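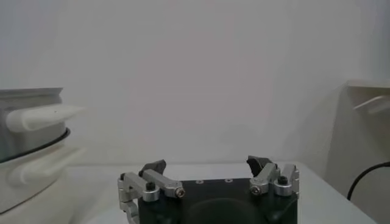 Nelesham Technical College Opens Manipulation Project to Second-Year Students

NELESHAM, September 4, 2023 – Nelesham Technical College will offer its robot manipulation project as a credit course this fall. The project ran for two years as an after-hours club. Enrollment is limited to 26 students, who will work in teams on kitchen appliance tasks with a two-finger gripper and a wrist camera.

The course is taught by Amerley Baidoo, instructor in mechatronics. Lab sessions are supervised by Lâm Phan, who wrote the control software used by the club and will maintain it for the course.

Each team is assigned three tasks: approach and grasp a handle, lift a lid and set it down, and return an appliance to a marked position on the table. Teams first drive the arm by hand control and record their runs. They then use the recordings to train a controller that must complete the same task without an operator. A run is stopped and scored as incomplete after 90 seconds.

Work is done against a plain wall on a white table. Many of the appliances are also white, and club members found that handle edges were hard to separate from the background in the wrist camera view. Teams may change the lighting and the approach angle. They may not add tape, paint or printed markers to the appliances.

"The grasp is usually the short part of the run," said Baidoo. "Most of the grading is on the approach, and on whether the team can say from its own logs why an attempt failed."

Students will also be responsible for the hardware. Before each session a team checks the linkage screws and fingertip pads, confirms full finger travel, and routes the cables clear of the arm. Faults are entered in a shared log. A team that skips the check loses its arm time for that session.

Software for the course, named Ulteo, consists of the recording tool, a replay viewer and a scoring script. Phan rewrote the replay viewer over the summer so that gripper position and camera video are shown on one timeline.

"The old version drifted on long recordings, and people were comparing the wrong moments," said Phan. "That has been fixed. The file format is unchanged, so club recordings will still open."

Grades are based on a written test plan, the run logs and a final demonstration, which counts for 35 percent. Demonstrations will be held in December in the Palumbo Building and are open to the public. Students should have completed Introduction to Programming or have the instructor's permission.

Contact: Mechatronics Office, Gillard Hall, Nelesham Technical College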